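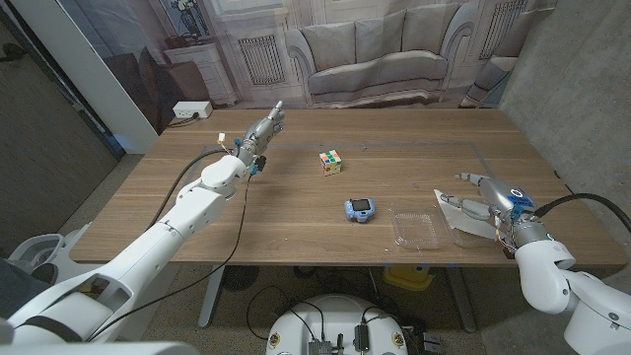

Plukholm Opens Furniture Repair Counter at Ostside Store

OSTSIDE, 12 Mar 2019 – Plukholm, a family-owned furniture retailer, has opened a walk-in repair counter at its Ostside store. Customers can bring in chairs, small tables, drawers and shelves of any make, whether or not they were bought from the company.

The counter replaces the mail-in parts service that Plukholm has run from its warehouse. Last year that service handled 1,587 requests. Most were for missing screws, loose chair legs and worn drawer runners, and many customers told the company they would have preferred to talk to someone in person.

"People were sending us long emails about a wobble," said Sze-wing Yuen, store manager at Ostside. "If you bring the chair in, we can usually tell you what is wrong while you stand there."

Small jobs such as regluing a joint or replacing a screw are done at the counter. Larger work, including refinishing and veneer repair, goes to the workshop behind the store and is normally ready in five working days. Customers get a written price before any work begins. The inspection is free.
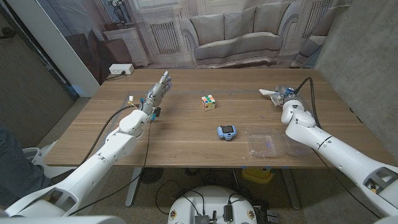
Wooden table with a light brown top.

Repair prices start at $38 for a single joint. Full refinishing of a dining table is priced by size and by the condition of the old finish. Tables too large to carry in can be picked up within the Ostside delivery area for a flat fee, which is taken off the bill if the customer goes ahead with the work.

The workshop is led by Chin-lung Tseng, who joined Plukholm from the restoration firm Cheung in December. He and two bench workers will also offer advice on care at home.

"The most common damage we see on a wood top is water left standing overnight," Tseng said. "The next most common is somebody trying to fix the water mark with a kitchen scrubber. Call us before you scrub."

The store will stock 200 types of replacement part, among them knobs, hinges, glides and shelf pins. It will also carry Solance, a clear hardwax oil for indoor furniture, in small and large cans. Solance should be applied thinly with a lint-free cloth along the grain and left overnight before the surface goes back into use. Used cloths must be laid flat to dry outdoors before they are thrown away.

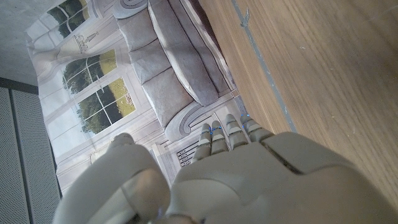 Customers who want to do the work themselves can borrow clamps from the counter for up to a week against a refundable deposit. Glue and sandpaper are sold in small quantities. The counter does not take upholstered pieces, outdoor furniture or anything with active woodworm.

Plukholm plans to review the service after its first year and decide then on counters at its other stores.

The counter is open during regular store hours. No appointment is needed for an inspection.

Press contact: Colton Kowalchuk, Plukholm Communications
Repair counter inquiries: Somtochukwu Bako, Customer Service, Ostside store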